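Setting a Table in a Shared Kitchen: What Goes Where, and Does It Matter?

Project report, Household Design module, Ginbridge
Lertchai Onsri and Auður Hallgrímsson
Submitted 23/12/2019

1. Background

Our project started with an argument in the student kitchen at Hutska house. Fourteen people share that kitchen, and there is one dining table. People eat at different times, so the table gets laid and cleared several times on an ordinary evening. Dishes are left in the middle, knives end up under cloths, and the next person has to sort it out before sitting down.

We wanted to find out whether a simple fixed layout would make laying the table faster, and whether people would keep to it without being reminded. Our tutor suggested we limit the study to a bowl and a knife per place, plus the cloth. We had first planned to include glasses and serving dishes, but this would have made the timings hard to compare.

2. Materials

We did not buy a matching set. The point was to use the kind of mixed things that collect in a shared kitchen. Most of the bowls came from the Hutska cupboards and a few came from Espinoza, the secondhand store near the bus station. The knives were a mix too, some all steel and some with riveted handles. We used two tablecloths, one plain gray and one patterned, and changed them over halfway through the study.

The patterned cloth was Auður's choice. She expected that things would be harder to find on a busy print, and that people would take longer to line them up. Lertchai expected no difference.
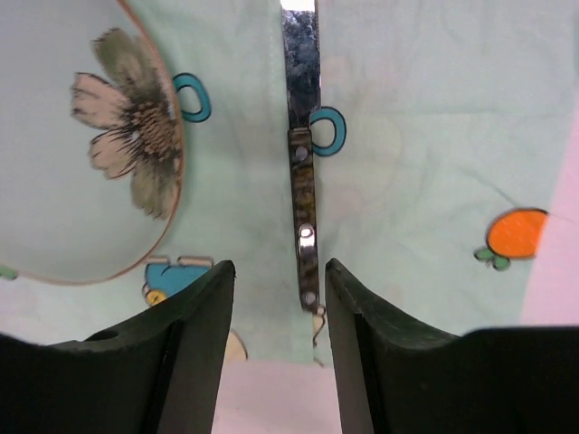
The rule for the layout was short. The bowl goes in the center of the place, and the knife goes to the right of it, lying straight up and down with the handle toward the person sitting. We wrote this on a card and taped it inside the cupboard door. No drawing was included on the card, which we now think was a mistake.

3. Method

We ran 14 sessions. In each one, a resident laid six places, first in any way they liked and then by the card. One of us timed with a phone and the other wrote notes. The clock started when the cupboard door was opened and stopped when the person stepped back from the table. We did not count the time for spreading the cloth, as one of the cloths creased badly and had to be smoothed out by hand.

After each session we asked the same questions. Was the card clear? Did the cloth make any difference? Would you lay the table this way if we were not here?

We also left the card up after the timed sessions were over and checked the table every evening for a week.

4. Results

Laying the table by the card was slower at first. The average for six places was 67 seconds with the card, and most people were quicker than that when left alone. The gap closed for residents who came to a second session – they no longer had to go back and read the card.

The most common mistake was the direction of the knife. Several people put it on the correct side but with the handle pointing away. When asked, they said they had read "handle toward the person" as meaning the person laying the table, who was standing on the other side. This is a fault in our wording.

The patterned cloth made less difference than Auður expected. The times were close on both cloths. Two residents did say they preferred the pattern because it gave them something to line the knife up with. One said the opposite, that the prints were distracting and she kept looking at them.

Bowls with a design inside caused a small delay that we had not planned for. People turned them so the design faced the seat, even though the card said nothing about it. Plain bowls were put down and left.

In the week after the sessions, the layout was kept on the first few evenings and then mostly dropped. The knives went back to being left in a pile at the end of the table.

5. Discussion

A fixed layout is easy to learn but we could not show that it saves time for a small number of places. It may be more useful where the same person lays the table each day. The card should have had a drawing, and the wording should say "handle toward the seat."

Our sample was small and everyone knew us, so people may have tried harder than usual. The same residents also did both versions in the same order, which means practice could explain part of the result. We should have switched the order for half of them.

6. Next steps

We would like to repeat the study in April with the new card at Ikside, the other shared house. The kitchen there has two tables, so both cloths could be used on the same evening. We would add spoons, and we would keep the notes on a printed form – our handwritten ones took a long time to type up.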